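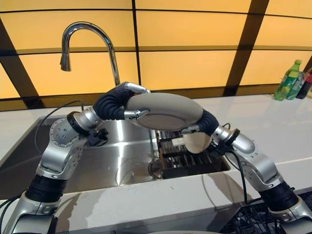

Gray oval dish over a stainless steel sink.

Prostholm Dish Soap Concentrate, 1000 ml

We use cookies to remember your basket. Accept / Manage settings

Dish soap should be dull. You squirt it, it foams, you get on with your evening. Prostholm has been dull in exactly this way since Gwenllian Samuel mixed the first batch in the back of her hardware store in Paltness and sold it out of pickle jars. The jars leaked. The bottle is better.

It's a concentrate, so go easy. One press of the pump does a sinkful. Two presses and you'll be rinsing until bedtime, as several customers have written in to tell us, one of them in capitals.

Good on roasting dishes, glasses, lunch boxes and that pan you've been "soaking" since December. Fine for enamel, stoneware and stainless steel. Keep it off cast iron if you're fussy about your seasoning, and out of the dishwasher altogether. It foams, it finds the door seal, and then it finds the floor.

Scents: Plain, Lemon, and Robles. Robles is oak leaf with a bit of black pepper, and it was Ignacio Carrasco's idea. We gave it one season to prove itself. It now outsells Lemon, and he brings this up.

Details
Bottle: 1000 ml with lockable pump
Washes: some 242 sinkfuls, at one press each
Refill pouch: fits the same bottle, pump not included
Dyes: none. It comes out looking like water, so please label anything you decant it into
Storage: somewhere above freezing. If it turns cloudy in a cold garage, bring it inside and leave it overnight

Goes with the Fokard dish brush, sold separately. The Fokard head unscrews when the bristles go flat, and the handle should outlast several of them. The old-style heads (white collar) don't fit the new handle. Yes, we've heard.

Returns accepted within 30 days, opened or not, as long as there's still something in the bottle. Orders over $50 ship free. Pumps are locked for shipping: turn counterclockwise to release, and point it at the sink first.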